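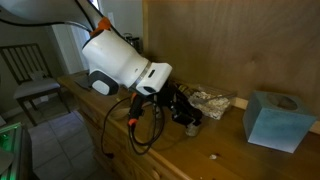 The Femley furniture fair opens at nine, which in Femley means the coffee opens at nine and the furniture follows when it feels ready. I paid my 8 dollars at the gate, got a paper wristband in a shade of green normally kept for hospital hallways, and went in with the other early birds, most of whom seemed to be couples in the middle of a disagreement about a sofa.

Drilten had the big stand by the entrance, all bedroom sets. Their brochure promises 223 drawer pulls to choose from. I chose one, then saw another, and had to sit down on a bed that a sign asked me not to sit on.

Kumgate does dining tables. The cheapest was 3000 dollars and came without chairs, a detail the salesman delivered in the tone of a doctor. I asked how long delivery took. He said that depended on the wood. I said I had assumed the wood was already on hand, and he went to get a colleague.

Lunch was a cheese sandwich in Hall B, eaten standing up, at a fair with more than 30 makers of chairs.

The nicest surprise was Cisternas, a small outfit at the back that repairs old dressers and will show you how to fix a sticky drawer with a candle stub. I stayed there most of the afternoon. I went home with a candle stub.

The fair is back in April. Parking is free if you get there before the coffee.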